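Folding Week: a gallery from the bedroom sessions

Disteck posts a gallery with every issue of its newsletter. Most are of finished things on clean benches. I asked to do one on the part that comes before all that, the collecting, and I asked to be allowed to complain a little. They agreed to the first request in writing and to the second by not replying.

The work is simple to state. People hold a pair of grippers by hand, one on each side, and do household jobs with them while cameras on the tools record. The recordings go into Rirano, which is supposed to learn from them how to do the same jobs with no person attached. This round was clothes on beds. The target was 3360 recorded attempts across the homes on the Jullari list, and when I sat down to write this we had 980 that passed checking.

I have been on enough of these to be wary of the big number. Attempts are easy to count, so they get counted. What is in them is harder to put on a chart. If most of them show the same jacket on the same side of the same bed, then we have one example with a lot of copies, and the model will look very good right up to the moment someone hands it a cardigan.

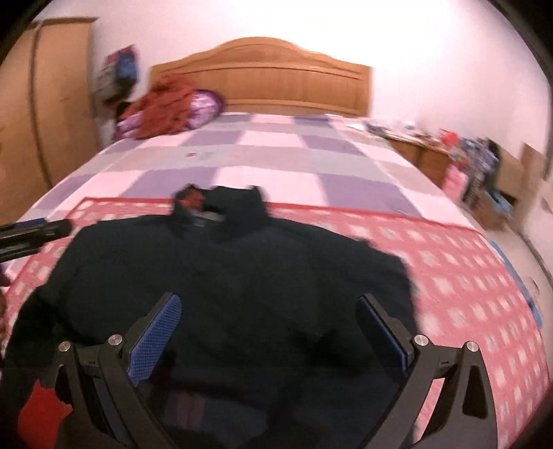

No. 6

Dark garment, collar toward the headboard, jaws open. The checked blanket and checked sheet under it are a fair test in themselves.

I like this one for the wrong reasons, maybe. The bed is a mess of squares, pink and cream at the foot and purple and gray further up, and the room has the ordinary amount of stuff in it: a wardrobe, a crowded cabinet, a box with its flaps up by the wall. A lab bed has a gray sheet and nothing else in view. Whoever ends up using a folding machine will not own a lab bed.

But I would not read too much into it either. The claim I keep hearing is that a busy background teaches the system to ignore backgrounds. It might. It might also teach the system that clothes are the large dark thing on top of the squares, and then a patterned shirt goes unseen. We have not run the comparison that would tell us which. I asked for it in the last planning round and was told it was on the list for October, along with 10 other things.

What the pile of recordings does seem to lack is failure. People holding the grippers are good with their hands. They feel the cloth slip through the handle and correct it without thinking, and the correction is too small to notice when you watch the playback. When they do make a real mess of it, they stop and ask to start over, and the restart is the one that gets kept. So the system sees a great many clean folds and hardly any recoveries. I raised this at Wijesinghe, where the checking is done, and to be fair to them they have started a separate folder for bad attempts. It is a small folder.

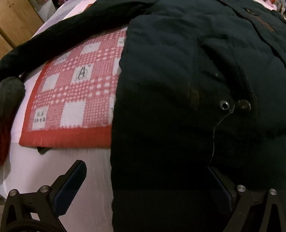
Dark clothing is its own headache. Black on black gives the cameras very little to work with, and a seam that your fingers would find right away can be close to invisible on a screen. The checkers mark each recording with where the grip should land, usually an edge or a corner, and on dark garments two checkers will often put the mark in different places. The rule we were given is to take the point halfway between. I think that is a bad rule. Halfway between a cuff and a hem is the middle of a sleeve, and no one folds from there.

Then there is hardware on the clothes – snaps, zippers, buttons, loose threads. The written instructions for this round say to treat them as part of the fabric. That is fine for a flat pass over the top. It is less fine when a pad closes on a metal button and the fold comes out crooked, and the label on the recording still says "fold, complete."

For anyone joining the next round, a few notes from the person who has to read the logs:

Turn the garment over between attempts. Lay it down badly sometimes.

If the first grip misses, keep going. Do not ask for a restart unless something is about to fall off the bed.

Leave the bedding as the household has it.

Write down what the garment is. "Dark top" appears in the log more often than any other entry, and I cannot sort anything by it.

I am told the full set will be ready for a first training run once the checking catches up. I expect the run to go well on the beds it has already seen. The homes I want it tried in are the 6 that were held back from the list, and so far there is no date for that.

Posted 14 Aug 2023 under Galleries, Disteck newsletter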